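Leto: keeping two arms out of each other's way
Final project report, robotics software module
Group 4

1. What we set out to do

Write the layer that sits between "here is a list of jobs" and "here are joint targets for the left arm and the right arm". We called it Leto. The arms, cell and low level drivers were already in the Doležal building lab when we started, so none of that is our work. Ours is the scheduler, the detection wrapper, the calibration script (Clernance) and most of the log viewer (Lustell, which began as another group's code and has been rewritten enough that they asked us to say so).

Original aim was both arms moving at once, all the time. We dropped that in week three. What we have now is both arms moving at once when the scheduler can show it is safe, and one waiting when it can't.

2. Scheduler

Each job is a small record: which arm, what to go to, what to do there, which zones of the table it needs. Zones are just boxes drawn over the tabletop with a height. A job can't start until it holds a lock on every zone it needs, and it takes them all in one go or none. We had a version that took them one at a time and it deadlocked on the first afternoon, exactly as the lecture notes said it would.

Zones overlap on purpose. The middle of the board belongs to two of them, so any job that reaches in there blocks the other arm from the middle but leaves it free to work its own side. Drawer jobs need the box zone plus a strip in front of it for the drawer to come out into. We forgot the strip at first. The planner knew about the box with the drawer shut and nothing else, so it was quite happy to send an arm straight through the front of an open drawer. Caught in simulation, luckily.

Locks are released when the arm has retreated above the clear height, not when the gripper opens. Costs time. Changing it back to the gripper event made the total faster and gave us two near misses, so it stayed as is.

Figure 1 has the layout we used for the mixed jobs: small things to pick on the left, drawer box on the right.
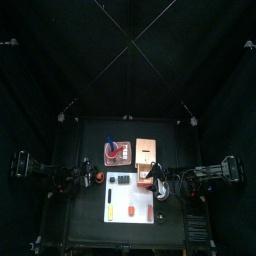 One comment on our draft was that zone locks are a blunt tool, and that with both arm models already loaded we could check swept volumes against each other and let the arms pass much closer. Fair. We did try it -- there is a branch. The check itself works but has to be redone whenever either arm replans, and on the lab machine a single check took 258 ms on average. When both arms replan they keep invalidating each other's result and you get a sort of polite standoff. The locks take no time at all and you can read them in the log. With another term we would keep locks for the coarse decision and only run the swept check where two zones overlap.

3. Detection

Standard colour and depth segmentation, then a small classifier on the crops. Training set was 1,094 crops labelled by us over a lot of lunchtimes. In hindsight too many of one kind. Blocks are easy to put down and easy to label so we did loads of blocks.

Results on the held out crops were good, 94 per cent overall, and we were pleased until we split it by class. Blocks nearly perfect. Clear and shiny things poor. The see-through cup got missed in a lot of views becuase depth goes straight through it and the segmenter never hands anything to the classifier in the first place. So the 94 is flattering, it only counts things that were found.

Fixes we tried:

Lower the depth threshold. Found the cup, also found patches of nothing.

Treat a utensil standing up with no visible support as a hint that there is a cup under it. Felt like a hack. Worked better than anything else and is in the final version.

Dark objects on dark surface. Not solved. We put most of the small stuff on a white board, which is dodging the problem and we know it.

Also worth writing down: the classifier runs per camera and we merge afterwards by position. If calibration is out, one object becomes two objects a finger's width apart, and the scheduler dutifully queues a pick for each. The second pick closes on air. Lustell shows these as a pair of jobs with almost the same target, and once you know the pattern you see it straight away.

4. Calibration (Clernance)

Wrist cameras move with the arms, the fixed one doesn't, and everything has to agree on one table frame. Clernance drives each arm through a list of poses, looks at a printed target, solves for the camera offset and writes a file. It refuses to write if the residual is above a limit. People (us) kept overriding the limit with the --force flag when in a hurry, so the flag now writes its name into every log made with that file.

Biggest bug of the whole project was here. Left arm file loaded for both arms. The offsets are close enough to mirrored that things half worked, and we spent nearly a week blaming the classifier. There is now a check on the arm serial in the header. Should of been there from day one.

The fixed view is what we used for checking merges by eye, since you see the objects side-on with both grippers over them.

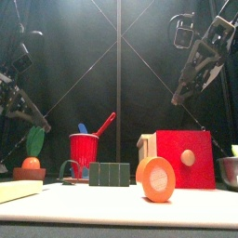

Fig. 2. Both arms above the board, fixed camera.

Side-on is good for heights and bad for what is behind what. A thing partly hidden by another gets cut short by the segmenter and its centre shifts towards the visible half. For a block that hardly matters. For a drawer front it does, because we take the knob position from the centre of the front face. We now only accept a drawer pose from a wrist camera and ignore the fixed one for that class.

5. Timing runs

Ran the same job list in three modes, same layout each time, reset by hand between runs.

One arm at a time: 115 s, median
Zone locks: 81 s, median
Swept volume branch: did not finish often enough to give a median

We wanted to report success rates per mode as well, but the gripper feedback logging was off for part of the set and we only noticed when plotting. So timing only. Sorry. The raw logs are in the repo under runs/ and the README says which ones are affected.

6. Left undone

Replanning when a pick closes on air. At the moment the job is marked failed and the queue moves on, even if later jobs depended on it -- so a failed drawer open is followed by a careful attempt to put something into a shut drawer.

Zones are hand-drawn in a YAML file. Move the box, edit the file. A script to build them from detections is started, it handles boxes and trays but not anything with a drawer.

Lustell falls over on logs with no calibration header. Workaround is to open an empty log first. No idea why that helps.

Unit tests cover the scheduler and the file loaders. Detection has none apart from the held out set.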